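Teltden Opens Linen Room and Bed-Making Sessions for Families in Evbridge

EVBRIDGE - Teltden, the household goods charity that has furnished homes in Evbridge for 6 years, will open a linen room in April at its Drondema Street building. The room will lend and give bedding, blankets and towels to families who are moving into a new home, and it will host short sessions on washing, folding and storing them.

Until now, Teltden has handed out bedding together with furniture, usually on the day a bed was delivered. Families took whatever was on the van. With the new room, they will be able to come in, look through the shelves and pick the quilts and blankets they want.

"We got good at moving beds and we were never very good at what goes on top of them," said Skarphéðinn Bundgaard, director of Teltden. "People would get a single quilt for a double bed, or a brown one for a six-year-old who wanted any other color. It was a small thing to fix and it took us too long."

Teltden received 685 pieces of donated bedding last year. Quilts and bedspreads made up the largest share, followed by sheets, towels and fleece blankets. All of it is washed and checked for tears before it goes on a shelf. Pieces that are too worn for a bed are passed to an animal shelter outside town.

The linen room has 4 walls of open shelving, sorted by bed size, with towels and throws kept near the door. Two beds stand in the middle of the floor so that visitors can spread a quilt out and see how it hangs before they take it home. Printed and brightly colored covers are kept at eye level on the children's side. Plain covers are on the opposite wall.

Families can ask for bedding by size, by color or by weight. There is no limit on how many times a family may exchange an item during the first two months in a new home. After that, Teltden asks that exchanges be made by appointment. Returned bedding is washed again before it is offered to anyone else.

A pink quilt with flower bands and a folded beige-gray cloth, laid out on a bed:
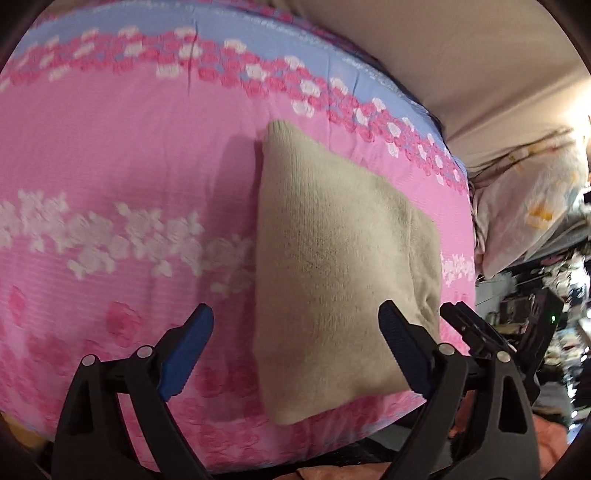 Bed-Making and Folding Sessions

The sessions will run in the late afternoon, starting at 4 p.m., and each will last under an hour. They are free and open to anyone in Evbridge, including people who have not received furniture from Teltden. Children are welcome with an adult.

Ultan Flanagan, who manages the linen room, will lead the first sessions. He worked in hotel laundry before coming to Teltden and wrote the short printed guide that visitors will take home with them.

The guide covers how to read a care label, how to dry a thick quilt indoors, and how to fold covers so they fit on a standard closet shelf. One page deals with smoothing a crinkled or ribbed bedspread, which Flanagan said is the question he hears most.

"People iron them flat and then they're upset that the texture is gone," Flanagan said. "Pull it tight from the corners, give it a shake, and leave it alone. A few creases on a bed don't hurt anything. I also tell people to fold towels and throws into a block and set them on the bed first, so you can see how much shelf you need."

Each session will end with time to practice on the 2 beds in the room. Visitors may bring their own bedding if they would like help with a stain or a repair. A sewing machine and hand-sewing supplies will be available.

Support From Lui

The shelving and the washing machines were paid for with a grant from Lui, a home storage company based in Evbridge. Lui staff also put up the shelves and will help with sorting on donation mornings through the summer.

Running costs, including detergent, electricity and van fuel, will come from Teltden's regular budget. The charity does not plan to charge for any item in the linen room.

How to Donate

Teltden accepts clean quilts, bedspreads, blankets, sheets, pillowcases and towels in any size. Used pillows and mattress pads cannot be accepted. Donors are asked to fold items and tie or bag them by type, with a note of the bed size if it is known. Sets should be kept together.

Donations may be left at the side entrance of the Drondema Street building between 9 a.m. and noon on weekdays. Larger amounts can be collected by van within Evbridge. Double and queen quilts are needed most at present, along with bath towels.

About Teltden

Teltden collects, repairs and delivers household goods to families in and near Evbridge. Families are referred by schools, clinics and housing offices, or may contact the charity themselves at the front desk.

Media contact: Skarphéðinn Bundgaard, Teltden, Drondema Street, Evbridge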